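3.2 Working on the white table

I spent most of March at that one table, so let me say a bit about it before I get to the results. 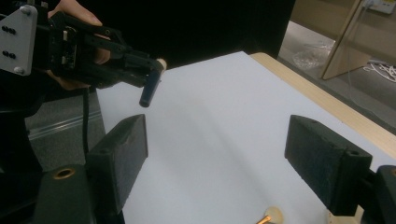 Figure 3. A black cylindrical peg with a small beige tip, held above the white tabletop.

The peg in Figure 3 comes from the Cinoma set, and I picked it because it's the sort of part people pick up without thinking. We asked 33 people to sort a tray of small parts, first on a dark mat and then on a plain white surface, and we timed how long they took to find each one. I had my money on the mat (it looks so tidy!), and Geeta Saxena was just as sure about the white. She won – the black parts were found sooner on white in 249 trials, and I still owe her lunch.

What I like about the white top is that it's matte. Light falls softly on it, and you can see a band of shadow across the middle in the figure. A few people told us they moved their trays to stay out of shadows like that one, which we hadn't planned for at all. So for the Gisotau round we let everyone put the tray wherever they liked and gave them 10 extra seconds to settle in. Section 4 goes through those timings part by part.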